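Bed sheet

A bed sheet is a piece of cloth, nearly always rectangular, that is laid over a mattress or between the sleeper and the heavier covers above. It is one of the most familiar things in any home, and perhaps for that reason it has been written about much less than the quilt, the blanket or the pillow. The word goes back to an Old English term for a length of cloth, and for a long time a sheet could be almost anything broad and flat that was made on a loom.

Household use

In most homes the sheet does two jobs at once. It keeps the mattress clean, and it gives the sleeper something pleasant to lie on, which matters a good deal more on a hot night in summer than people tend to remember in January. Many households keep a flat sheet on top as well, tucked in at the foot, while others have given it up altogether and sleep under a washable duvet cover. Both habits have loyal defenders, and families have been known to carry the argument on through several generations.

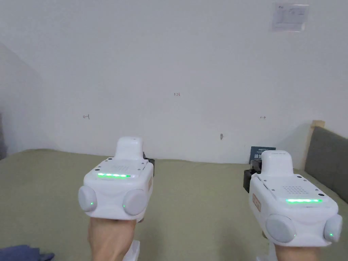 A bed with an olive-green blanket, against a plain white wall.

Flat and fitted sheets

The flat sheet is the older of the two common kinds. It is hemmed on all sides, often with a deeper hem at the head, and it stays in place only as well as it has been tucked. The fitted sheet, which has elastic sewn into the corners or all the way around, became common in the second half of the twentieth century and spared a great many people a great deal of tucking. It has to match the depth of the mattress fairly closely - a sheet made for a thin mattress will creep off the corners of a thick one, usually in the middle of the night.

Color is largely a matter of taste. White was the rule for centuries, partly since it could be boiled and bleached without worry, but soft greens, grays and blues are now just as easy to find. 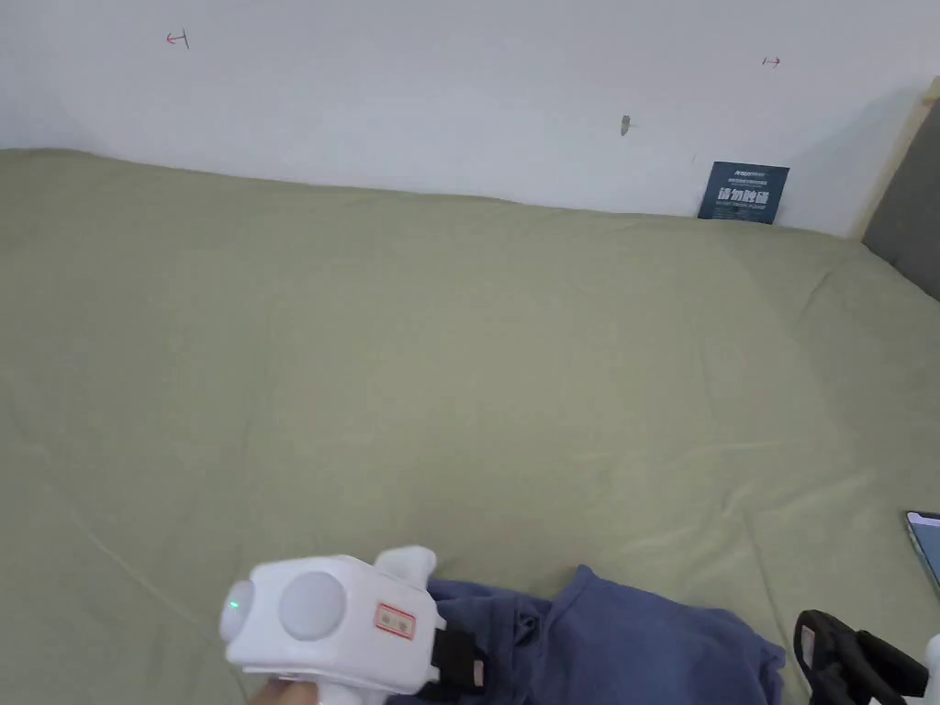
Fibers and thread count

Cotton and linen are the traditional fibers, with polyester blends, bamboo viscose and silk coming later. Linen feels a little crisp when new and softens over years of washing. Thread count, the number of threads in a square inch of cloth, is often printed in large figures on the package. A single-ply cotton sheet with a count of 300 can feel every bit as nice as one sold at 600, because the higher number is sometimes reached by counting the plies of a twisted yarn separately. The textile writer Yara Bitar has suggested that shoppers trust their fingertips before the label, and this seems like kind and sensible advice.
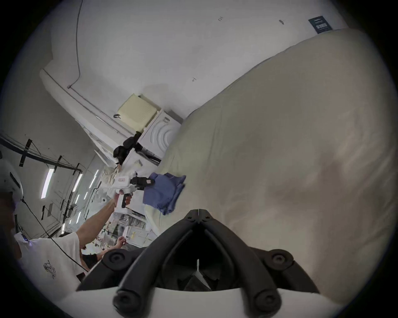
Washing and folding are where most of the labor of owning sheets is found. A weekly wash in warm water suits most cottons, and it is best not to crowd the machine, as a large sheet likes to wrap itself around everything else. Folding is easiest on a broad, flat surface, and the bed itself is the one most people turn to, sheets and everyday clothes alike. Fitted sheets are folded by tucking the corners into one another, two at a time, and then smoothing the curved edges inward until something like a rectangle appears. It takes a little practice, and a sheet that has been rolled up in good spirits will sleep just as well as one with perfect corners.

See also: Blanket, Duvet, Mattress pad, Pillowcase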